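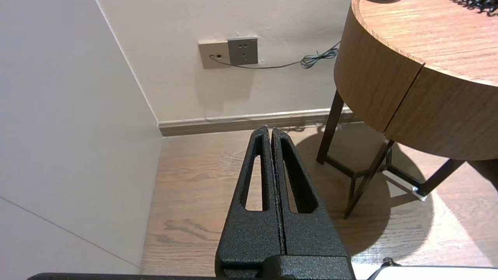 La cámara de muñeca se evalúa en esta práctica por lo que deja ver entre los dedos de la pinza y más allá de ellos. El criterio no es la resolución nominal del sensor, que en los dos modelos comparados es la misma, sino la fracción útil de la imagen una vez descontada la zona que ocupa el propio efector final. Con la pinza cerrada, los dedos convergen en la parte central inferior y las puntas quedan por debajo del centro, de modo que el eje de aproximación se puede estimar a partir de la junta vertical entre ambos. Las ranuras alargadas de los dedos dejan pasar la textura del suelo de madera, y un segmentador por color entrenado con dedos macizos las clasifica como fondo. El cable oscuro que cuelga de la placa de pared y termina en un bucle enredado junto a la mesa redonda sirve de caso de prueba: es un objeto delgado, deformable y con una parte oculta tras el mueble.

Tema 8. Pinzas paralelas y cámara en la muñeca
Responsable: Ilídio Pinheiro
Código de la práctica: 3441

8.1 Material

Pinza Mustonen, de dos dedos paralelos, con dedos intercambiables. Pinza Rindard, de dos dedos con articulación de cuatro barras. Controlador Tarnano, común a ambos montajes. El software de adquisición es el del repositorio Huvasura, rama de abril. No se admite la rama anterior, que guarda las marcas de tiempo de la cámara y las del codificador en relojes distintos.

8.2 Geometría de la oclusión

Sea A la superficie total de la imagen y D la superficie proyectada de los dedos y la base. Se define el índice de oclusión como

q = D / A

El índice depende de la apertura w. En la pinza paralela los dedos se desplazan en traslación pura y, con la cámara centrada, la silueta de cada dedo se aleja del eje al abrir. Mientras ambos dedos permanecen dentro del campo visual, q varía poco; cuando el borde exterior de un dedo sale del campo, q desciende de forma apreciable. En la articulación de cuatro barras la punta describe un arco, por lo que cambia también la distancia a la cámara y con ella la escala de la proyección. La curva q(w) ya no puede suponerse monótona y debe medirse.

Las ranuras se descuentan de D únicamente si el fondo visible a través de ellas se aprovecha en el procesamiento. En el informe hay que indicar cuál de los dos convenios se ha seguido. Mezclarlos entre pinzas invalida la comparación.

8.3 Acabado de los dedos

Un acabado negro texturizado reduce los reflejos especulares, pero el moteado introduce puntos característicos que se mueven con la cámara. Los algoritmos de odometría visual los interpretan como puntos estáticos de la escena y subestiman el desplazamiento. La solución habitual es una máscara fija por cada apertura, interpolada entre valores medidos. La máscara se dilata 3 píxeles para absorber la holgura mecánica de los dedos.

8.4 Procedimiento

a) Fijar exposición y balance de blancos. La ganancia automática debe quedar desactivada en el controlador.
b) Cerrar la pinza y registrar la posición de la junta entre dedos en coordenadas de imagen.
c) Abrir en 8 pasos iguales hasta el tope mecánico. Capturar en cada paso con el brazo detenido.
d) Segmentar la silueta y calcular q para cada captura.
e) Repetir el ciclo completo 2 veces sin reiniciar el controlador. La diferencia entre ciclos da la repetibilidad.
f) Cambiar de pinza, recalibrar la transformación mano-ojo y volver a b).

El punto f) se omite con frecuencia. Las dos bridas tienen distinto espesor y la calibración anterior no es transferible.

8.5 Objetos delgados

Para cables sobre pared clara, el umbral de intensidad suele bastar en los tramos sin sombra. Bajo un mueble el contraste se pierde y se recomienda trabajar con el gradiente y continuidad de curvatura. No se planifica ningún agarre en un tramo cuya continuación no sea visible: la tensión transmitida al extremo oculto es desconocida. Tampoco se autoriza el agarre de cables conectados a una toma.

8.6 Entrega

Tabla de q(w) para ambas pinzas, convenio de ranuras, máscara utilizada y matriz mano-ojo. Los datos sin procesar se suben con el código de la práctica como prefijo.

Utilizamos cookies propias para recordar sus preferencias de navegación. Aceptar | Configurar

Contacto | Aviso legal | Volver arriba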